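Family history, one parish register at a time 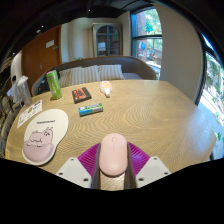
The pink mouse, on the wood-grain table.

So I have finally fallen down the family history hole, and I am having the best time! It started with my great-grandmother's name on the back of a postcard, Huguette Perrin, in lovely looping brown ink, and a village I had never heard of. By the end of that Wednesday evening I had found her baptism, two of her brothers and a godfather who signed with a cross.

The registers for her part of the country have been scanned, page by page, and put online for free. One volume runs to 200 pages and most of them are perfectly readable once you get your eye in. The first priest had beautiful handwriting. The second did not (his letter s looks like a fish hook) and I spent a whole evening convinced the family trade was "pastor" when it was "pastry cook". My cousin Perrine Charpentier spotted that one from her phone while waiting for a bus.

A few things I wish I'd done from the start. Write down the page number every single time, even when you're excited and want to click on. Read the margins too, as that's where later marriages were sometimes noted. And search for every spelling you can think of! I have Perrin, Perin, Perain and one very hopeful Pairin, all of them the same household.

I also joined a small online group where people swap transcriptions, and it's been a joy. Martti Lehtinen sent me a handwriting chart he drew up himself, with all the old abbreviations, and Miroslava Ďurica talked me through the Latin bits with endless patience. Our shared name index has reached 2,687 entries and I check it every morning with my tea.

Next up is Timothée Arnaud, who married Huguette's sister in January and then vanishes from the books completely. No children, no burial, nothing. I've got 66 pages left in that volume and then it's on to the next parish over, which is bigger and has had a flood. If any of you have Arnauds in your tree, please do leave a comment!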